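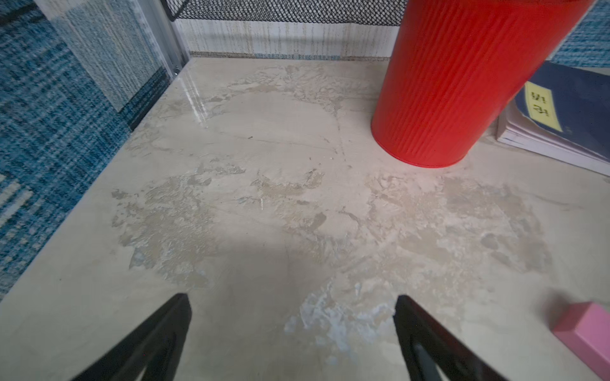

Where does colour come from?

Brendden Junior Pages, topic 8. Last changed Oct 8, 2025

Quick question before we start. What colour is your front door? Now, what colour is it at midnight with the street lamp off?

Hm. Sort of grey. Sort of nothing.

Same door, same paint. So what's going on?

It starts with light

No light, no colour. Sunlight looks white or a bit yellow but it's really lots of colours mixed up together. Red, orange, yellow, green, blue, violet and all the in-between ones. You've seen them split apart if you've ever seen a rainbow. Raindrops bend the light, and each colour bends by a slightly different amount, so they come out spread in a band instead of all in a heap.

You can do it with a garden hose too. Sun behind you, fine spray in front. Ask first. Somebody always gets wet.

Then it hits something

Light comes down and lands on a tomato. The tomato soaks up most of the blue and the green. The red it mostly doesn't soak up, it bounces off and some of it goes in your eye. Red tomato.

A leaf is the other way about. It soaks up red and blue, and uses them to help make its food, and bounces back more of the green. Snow bounces nearly everything, so, white. Coal soaks up nearly everything. Black.

Black things get hotter in the sun for the same reason. All that light has gone in and it has to turn into something, and mostly it turns into heat. Black car seat in summer, bare legs. Ouch.

Word to know: PIGMENT. A pigment is the stuff in a thing that does the soaking up. Paint has pigment in it. So do carrots. So does your skin and your hair.

Before there were paint shops

People wanted colour thousands of years before there was anywhere to buy it. So they dug it up. Red and yellow earth, called ochre. Burnt wood for black. Chalk for white. Grind it, mix it with water or fat or spit (yes, probably spit), and you have paint. Cave paintings were done with stuff like that and lots of them are still bright now.

Blue was the hard one. Not much blue earth about. One blue stone, lapis lazuli, came from mountains a very long way away and had to be ground up and cleaned over and over. It could cost more than gold. Painters saved it for the important bits of the picture.

Dye is a bit different
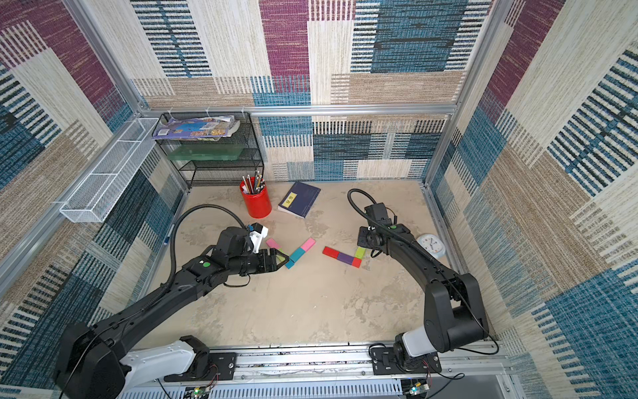
Paint sits on top. Dye goes in. If you scratch a painted chair the paint can come off, but you can't scratch the dye off a jumper becuase it has soaked right into the threads.

To get a pattern in cloth you have two main choices. Dye the threads first and then weave them, so the pattern is made out of different coloured threads. Or weave plain cloth and print the colours on afterwards. Turn a bit of cloth over and look at the back. If the back is much paler than the front it was probably printed.

Old dyes came from plants and animals mostly. Red from madder roots. Yellow from a plant called weld. Blue from woad, which smells dreadful while you're making it, really dreadful, in some places woad makers were told to stay well away from everyone else. Purple from sea snails! Thousands and thousands of snails for a small amount of dye, so only very rich people wore it, and in some places there were laws about who was allowed.

At the old dye works in Grusa you can still see the stone tubs. There were 40 of them in a row down to the river, and people say the water ran a different colour depending on the day's orders. Not much fun if you were a fish.

Then in the 1850s a teenage chemistry student was trying to make a medicine, got a mess instead, and the mess turned silk purple. First big factory dye. After that colours got cheap, fast. 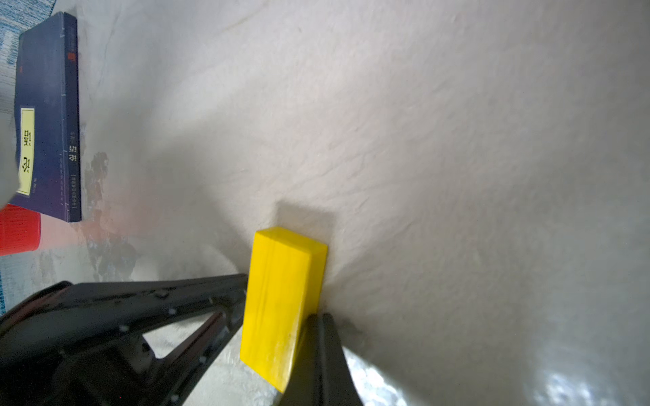

Yellow on wood. Look for the faint lines of the grain.

Mixing, part one: paint

Yellow paint and blue paint make green. Most of you know that. But why.

Well, the blue paint soaks up the reds. The yellow paint soaks up the blues. Mix them and both lots get soaked up, and what's left over is mainly green. Every time you add another paint you're taking away more light. Which is why if you keep going and mix the whole box you get that brown. You know the brown.

Mixing, part two: light

Light works the other way round. Adding coloured lights gives you MORE light, not less. Red light and green light together make yellow, which sounds wrong, but try it with two torches and some see-through sweet wrappers. Red, green and blue all together make white. A telly does this. Tiny red, green and blue lights, so small that your eye blurs them into one.

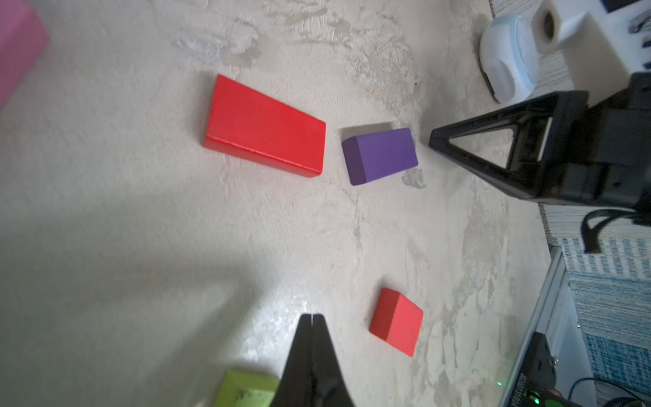

Red and purple blocks. The sides facing away from the light look darker.

Same colour, different look

Light changes, so colours change. Shops have bright white lights, your bedroom lamp is more yellow, and the T-shirt you bought looks different at home. Shadow makes colours deeper. And whatever is next to a colour changes it too, a grey square on black looks paler than the very same grey on white. Cut two squares from one bit of paper and check, its quite hard to believe.

Do animals see what we see?

Mostly no. Dogs see blues and yellows but red looks dull to them. Bees can't see red well but they can see ultraviolet, which we can't, and some flowers have ultraviolet patterns pointing to where the nectar is.

Try it

Red cabbage, chopped. Warm water, get a grown up to pour. Wait until it goes purple. Split it into 2 cups. Lemon juice in one, a pinch of bicarb in the other. One goes pink and one goes blue or green. Don't drink it and don't wear your good top.

Next topic: why is the sky blue (and why not at sunset)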